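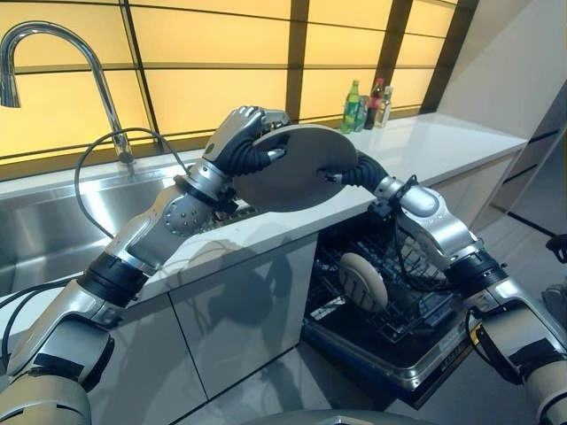
Unit 9: Can a machine do the chores yet?
Robots at Work, May handout

Read this before the lab session. Bring it with you, and bring a pen, because there are gaps in the margin for your own notes.

1. The question

People have been promised a robot that does the dishes for as long as there have been robots. It's a great question to build a unit on, because everyone in the room is already an expert on the chore and almost none of us can say what makes it hard. "Can it do the dishes?" sounds like a yes or no. It falls apart into a pile of smaller questions as soon as you write down what you do with your hands.

Try it tonight. Take one dinner plate from the sink to the dishwasher and write down every change of grip, every time you lean, every time you look away. My own list came to 27 lines, and I left out opening the door!

2. Loading a plate, step by step

Pick up. A plate lying flat on a counter is a nasty thing to grasp. The rim sits low and the fingers need to get under it. Two hands help a lot: one holds, the other finds a better spot.

Turn. The plate leaves the counter flat and has to enter the rack on edge. Somewhere in between it gets rotated, often with a change of hands. Every handover is a chance to drop it.

Place. Rack slots are narrow. A small error in where the robot thinks the plate is becomes a plate riding on top of the tines. People fix this by feel, with a little wiggle - we'll spend most of the lab on that wiggle.

Let go. Students always skip this one. Fingers that open too wide can bump the plate next door.

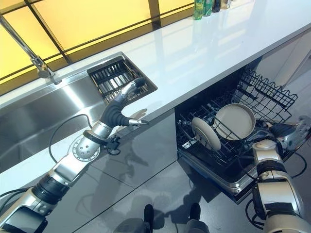
Figure 2. Right arm reaching into the open dishwasher, two plates upright in the lower rack.

Look at reach as well as grip. A lower rack is close to the floor, the counter is at waist height, and the same pair of arms has to serve both. A machine bolted to a bench can be very good at one of those heights and useless at the other. Then there's the door, which folds down right where you would like to stand.

3. Kitchen against shop floor

In our Correia case study (a packing line, see the reader) the same part arrives in the same place all shift long. The arm there repeats one motion 300 times and the fixture does half the thinking. I love that line, it's beautiful engineering. But move the bin a hand's width and it stops.

A kitchen has no fixture. The plates are different sizes, bottles wander along the counter, and light from a window bounces off anything shiny. Steel, glass and glossy cabinets are all hard on cameras, and clear plastic may be the worst of the lot, since what the camera picks up is mostly glare and whatever lies behind it.
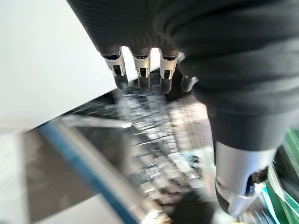 Touch is the other half of the answer. When your eyes can't settle where an edge is, your fingertips do it for you, and you hardly notice. The Clundis notes in the reader compare hands with and without fingertip sensing on the same set of objects. Read the part on thin and floppy items twice.

4. So, yet?

My answer this term: parts of it, yes, and more parts than last year. Slow single plates in a known kitchen, fair game. A full sink after a family dinner, with forks under the pan and a glass inside a bowl, I wouldn't bet on. The exciting bit is how fast the list in section 2 is getting crossed off.

When you judge a demo, ask 3 things:
How many tries were there, and were they all shown?
Who set up the objects, and how?
What happens after a slip?

5. For the lab

Redov group: grasping from flat surfaces. Flullow group: placing in racks. Bring your list from section 1. We'll put them all on the wall and argue over which line is the hardest.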